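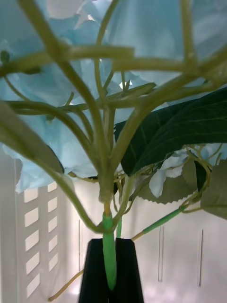

Four months on the bench and I would still not let it near anything with a living stem, writes Murali Shenoy, who was sent the first units of the Rutska bouquet kit before we were. His complaint concerns grip force. The kit ships with a fixed closing force, set at the factory for wrapped and plastic stems, and the menu that changes it sits behind a service password.

We think the limit is reasonable for what Rutska sells. The kit is offered to makers of artificial arrangements, a trade that still sorts, straightens and bundles by hand. It consists of two arms, each with a two-fingered gripper and a wrist camera, plus one fixed camera and a control unit. Software is licensed by the year. The unit we tested came through the distributor Plarnard, with version 4 of the software installed.

Setup took 8 hours over 2 days. Most of that went into calibrating the wrist cameras, which have to agree with the fixed camera before the arms will share a table. The printed guide covers this in a single page and leaves out the order of the steps. The online version is better. 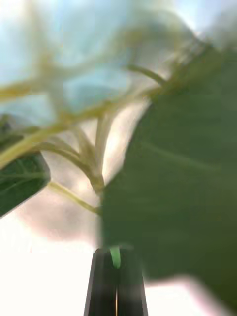
Wrist cameras are the part of the kit that Rutska advertises most, and the part with the clearest weakness. The software estimates stem position from consecutive views, so it depends on sharp edges. Once the fingers are up among the foliage, edges are scarce: a single leaf can take up most of the right side of the view, and the stems beside it smear into pale bands. The fixed camera is then supposed to take over. It did so reliably when the arm approached from the side and less reliably from underneath. A shorter exposure setting helped, at the cost of noise in the darker leaves.

Teaching is done by demonstration. The operator guides both arms through a task, the system records it, and the recording is added to a training set. Rutska recommends a minimum of 91 demonstrations for each type of arrangement. We recorded that number for a mixed bouquet of roses and hydrangeas. The work is slow and the arms are heavy to guide near full extension, but the recording software is stable and bad takes can be deleted with one key.
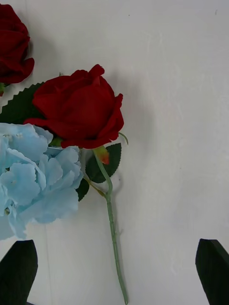

Roses are easy, according to Anneliese Kröger, and anyone quoting results on roses alone should be asked about the hydrangeas. We agree. A rose on a long single stem gives the fingers a straight section to close on. A hydrangea head is wide and soft, and tends to hide its own stem from any camera placed above it. In our runs the software usually chose the rose first, whatever the training set suggested.

The fingers themselves are plain. They are tapered and black, and they come off with a hex key. Rutska sells a softer pair as an option – we did not receive one. For petals the standard pair is too stiff, and the manual says as much. 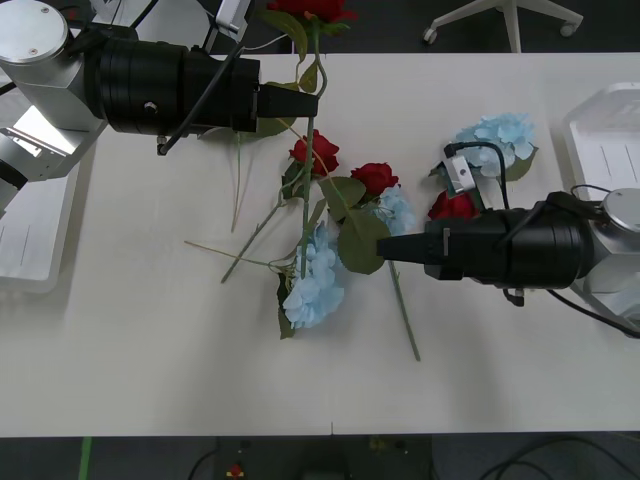

Two-arm work is where the price begins to make sense. One arm can hold a stem while the other clears a leaf, and the planner keeps them apart without much waiting. The rival Skostow system uses a single arm and a clamp, which is cheaper and easier to install but needs a person to reload the clamp. Cable routing on the Rutska is poor for a product at this level. The gripper cables run outside the arms, and the supplied clips do not hold them close enough for tight turns.

Support is by email, with replies the next working day. An update planned for September is meant to add a preset for wide flower heads and to move the force setting into the normal menu. Buyers who work only with single stems can order now. Those with mixed arrangements should wait for the update and ask Plarnard for a trial with their own stock.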